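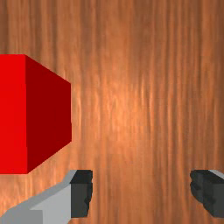
Caring for a Wooden Table Through the Winter

A solid wood table responds to the air in the room where it stands. When the heating comes on, the boards give up moisture and shrink across their width. In spring they take it back. Owners are often alarmed by a narrow gap that opens in the top in January, and many reach for filler at once. I would advise against this. By late March the gap will usually have closed, and hardened filler leaves the boards no room to move.

The dining table in my own household was bought from McIver 2 years ago and measures 60 inches in length. It was supplied with an oil finish. I apply a fresh coat each March and again before the heating season, using a lint-free cloth and working along the grain. Any oil remaining on the surface after twenty minutes is to be wiped away — a thick coat stays sticky and collects dust. Oily cloths must be laid flat outdoors to dry before disposal, as they can catch fire when left in a heap.

Euan Purves, who repaired a split in one of our benches, recommended keeping the table at least three feet from a radiator. He also asked that the screws beneath the top be checked once a year and never overtightened. Both measures have been adopted here. The second revealed two missing washers, which were replaced.

For daily cleaning, a damp cloth followed by a dry one is sufficient. Spray polishes containing silicone should be avoided, as they make later refinishing difficult. White rings left by cups will often respond to a little oil and gentle rubbing. Dark rings have gone deeper and generally require sanding.

I intend to cover the matter of sanding, including the choice of grit, in a separate entry once the benches have been completed.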